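**Progress report to the Skitville Shared Workshop Fund**
Project: Rozīte (tabletop sorting arm)
Submitted by: Birutė Dzene, project lead
Date: 3 January 2021

### 1. Summary

The Rozīte project received its grant in April to design and build a small robotic arm that sorts colored blocks on a tabletop, for use by members of the Skitville workshop. This report covers work since the interim note. The mechanical build is behind the schedule agreed with the Fund. The control software is ahead of it. Spending remains within the award, and no additional money is requested at this time.

The delay in the mechanical work comes from two sources: limited access to the workshop during the fall, and a fault in the first set of shoulder parts. Both are described in Section 3.

### 2. Software and simulation

With the bench unavailable for long stretches, the team moved most of its effort to the simulated version of the task. Ataahua Paewai prepared the simulation on her own computer at home and has maintained it since. The simulated arm is a general model with a smooth outer shell and does not copy the housing we are building. Its joint limits have been set to match our design, so that motion plans can be carried over with few changes.

The task itself has been kept simple. Small cubes of different colors are placed on a plain white table, and the arm is to pick them up one at a time and put them in the area marked by a large translucent yellow box. The box is drawn as see-through so that a cube resting low in it can still be checked by eye during testing. One color in the set, a yellow close to that of the box, was kept on purpose after some discussion, as it is the hardest case for the color filter.

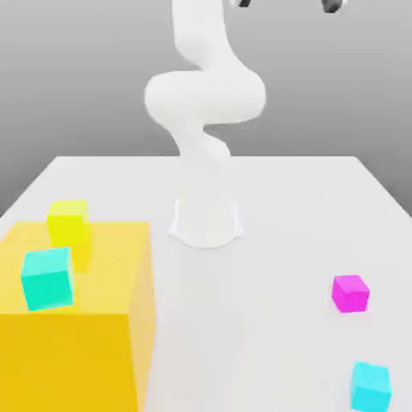 A full test series of 559 simulated runs was completed before the end of the year. Of these, 74 ended in failure. Ilze Urbonaitė reviewed the logs of every failed run and sorted them by cause. The largest group involved cubes lying near the front corners of the table, where the arm must extend low and the wrist comes close to its limit. A second group involved a cube that had been released on top of another and then slid. The remaining failures were planning timeouts, and most of those disappeared when the time allowance was raised.

The team has since changed the approach angle for cubes near the front of the table. The full series has not been repeated with this change, and we therefore make no claim yet about improvement. A repeat is planned for the next period using the same starting positions.

The Fund asked in its last letter whether simulated results could stand in for bench results in the final evaluation. Our view is that they cannot. Contact between the gripper and the cubes is simplified in the model, and the lighting is far more even than anything we will have in the workshop. The simulation is useful for checking reach, order of moves and recovery behavior, and the report will keep the two sets of results apart.

### 3. Mechanical build

Normunds Stankevičius continues to lead the mechanical work. The base plate and the turntable bearing are finished and have been fitted together. The first shoulder bracket was printed with too little infill and cracked along the layer lines when loaded. The replacement has thicker walls and has held the test load overnight without visible damage — a longer test will follow once the upper link is attached.

The upper link and elbow are printed but not assembled. The elbow motor originally ordered was delivered with the wrong shaft, and the supplier exchanged it at no cost. The exchange took several weeks. The motor now on hand fits the coupling.

The gripper is at the second prototype stage. The first version closed unevenly, with one finger reaching the cube well before the other. Elīna Dzene redrew the linkage and cut new fingers from scrap stock in the workshop. The new fingers have been tested by hand only.

Wiring has not started. The team would prefer to route the cables inside the links, but the elbow as printed leaves little space. A decision between internal and external routing is needed before the upper link is closed up, and it is listed below as an open item.

### 4. Budget

Spending to date is 1591 euros. The largest items are the motors and their drivers, followed by filament and the turntable bearing. The reprinted shoulder parts were charged to the materials line, which had enough left to cover them. Receipts have been filed with the workshop office and copies are available on request.

The amount set aside for a depth camera has not been used. We ask the Fund to confirm that it may be carried into the next period, as the camera cannot be mounted until the frame above the table is built.

### 5. Safety and access

The workshop now limits the number of people in the machine room. The team has kept to this by booking single sessions, and nine such sessions were used in the period covered here. An emergency stop switch has been bought and will be wired in before any powered movement of the full arm. Powered tests of single motors have been done with the motor clamped to the bench and a second person present.

### 6. Open items

- Cable routing at the elbow (Stankevičius).
- Repeat of the simulated test series with the new approach angle (Paewai, Urbonaitė).
- Powered test of the second gripper on single cubes (E. Dzene).
- Frame for the depth camera, including agreement with the workshop on fixing points (B. Dzene).
- Carry-over of the camera money, subject to the Fund's reply.

### 7. Plan for the next period

Assembly of the full arm is the first priority. If the elbow question is settled early, wiring can proceed while the camera frame is being built. The first bench trials will use one cube at a time, placed by hand at a fixed point, with the full set of colors introduced afterward. We expect to deliver a short bench report to the Fund at the end of the period, with logs attached in the same format as the simulated series.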